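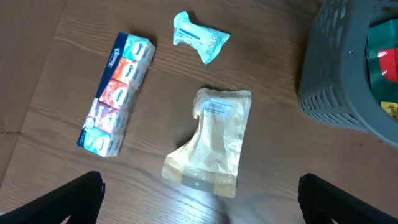 Pocket tissues on the table, Kleenex this time.

Bath night used to take us two hours and every towel in the house. My two are six and nine, and neither has ever gone near a tub willingly, so I've picked up a few things that help. Take what you like!

Run the water before you say the word bath. I used to call up the stairs first and then turn on the tap, and by the time the tub was full they'd be under a bed. Now I fill it with the door shut and the fan on, and then I go and get them one at a time.

Pajamas go on the radiator at 5. Towels too if there's room (there never is at our place, so the little one gets the warm towel and the big one gets first pick of the washcloths).

For hair, I do conditioner first on the tangly bits, comb it through, and then wash. My neighbor Mahtab Kazemi taught me that when we lived in Eltthorpe and I've done it ever since. Use a wide comb and start at the bottom. If there's gum in there, peanut butter gets it out - smooth kind, please, I've made that mistake.

A plastic pitcher beats the shower head for rinsing. Have them look up at the ceiling and hold a dry washcloth over their eyes. We have a sticker of a frog up there, which is peeling now and will have to be replaced before May when my mother comes.

Bath toys: squeeze them out every single time and hang them in a mesh bag over the faucet. Once a month mine get a soak in white vinegar and warm water, half and half, for an hour or so. Anything that squirts black stuff goes straight in the trash, no matter who cries.

The ring around the tub comes off with baking soda and a damp sponge if you get to it the same night. Leave it till Wednesday and you'll be scrubbing.

Oh, and wet floors - I put an old beach towel down flat before anybody gets in, and it goes right into the wash with the rest of the load.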